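Korport update: gripper tracking gets a new filter

The pose tracking package in Korport was replaced this week, and the old one will be removed in June.

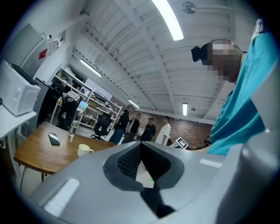
Rhonda Lavoie asked on the users' list whether the new filter would fix the jumps she gets when a marker leaves view and comes back, or whether she should keep trimming those sections by hand. The short answer is that most of the trimming can stop.

The old code trusted each marker reading as soon as it arrived. A single bad reading at a steep angle could throw the gripper path off by several centimeters, and the planner then tried to follow it. The new filter compares each reading with the motion estimate first and drops it if the two disagree by too much. After a gap, it waits for 9 matching readings before it trusts the marker again.

We reran 281 recorded sessions from Drorton. The old tracker failed on 11 of them – the new one failed on two, both with long gaps near the end.

Two settings have changed names, so check your config files before you upgrade. The reading buffer now defaults to 1,000 entries. Anyone using the Vanags planner also needs to rebuild it against the new message format. Old recordings will still load, but they have to be converted once with the import tool.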